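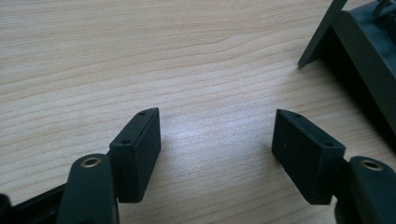 Isanport Reading Friends: progress report to the Ní Chonaill Fund
February

Dear all at the Fund,

Thank you for your patience while we gathered this together. It has been a busy winter, and I'm glad to say a happy one, and I have tried to put down the things you asked for as well as one or two you didn't (forgive me, I do run on).

Where we are
The shared reading groups now meet in Isanport and Toston, with the third group, at Drornus, starting properly after Christmas. That makes 3 groups in all, as set out in our application. Across them we have had 142 attendances this quarter. The Toston group is the largest and much the noisiest, and they have just finished a long Victorian novel which half of them loved and the other half will be complaining about until Easter!

Drornus was slower to get going than we had hoped. The hall was double-booked for the first two sessions, and then the boiler went, so we met in the back of the chapel with our coats on. People came all the same. We have since agreed a regular morning slot, 10.30 until noon, and the hall has put it in writing.

Large print and audio
You kindly gave us money for large print books and we have bought 16 so far, mostly short stories and a little poetry. They are hardly ever on the shelf. Two of our Isanport members had stopped reading altogether before they joined, and one of them has now read her way through all the crime and is asking for more. Audio has been less popular. I would like to move what remains of that money over to large print, if you are agreeable, and would be grateful for a word on this before the spring order goes in.

Money
We are a little under on travel and a little over on tea, coffee and biscuits. The full sheet is attached. The hall rent at Toston goes up in April and we have allowed for it.

Next
We are training two new group leaders in March, and hoping for a joint outing once the weather turns. You would be very welcome at any of the groups, and there is always cake at Toston.

With warm thanks,
Thulani Hendricks
Project coordinator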